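Clodness opens Umeo demo floor to visitors, and keeps its claims small

UMEO. Clodness held an open day at its Umeo workshop in September, where visitors watched a robot arm work on a desktop PC. The company says it wanted people to see the slow parts too. Most robot demos are cut down to the good seconds, and Clodness does not believe buyers learn much from those.

The cell on show, named Prendent, is being developed for computer assembly and repair. Its job list covers three kinds of parts: processors, memory and hard drives. Clodness does not call it a replacement for a bench technician and has no date for when it might be one.

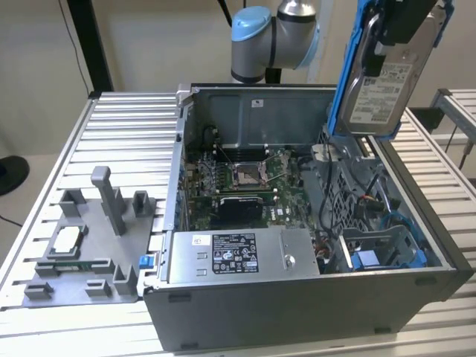 Sessions ran for over 2 hours, starting at 9 a.m., and guests could stop the staff with questions at any point. Many asked about price. Clodness has none to give. Others asked how Prendent would cope with a bent tab or a case it had never met, and were told that this is still open.

Hägglund, which supplies parts for the cell, has logged 1,198 trial runs with Clodness so far. Neither firm is publishing a success rate until the trials have been checked by someone outside both companies.

Requests for a visit can be sent to the Clodness press office in Umeo.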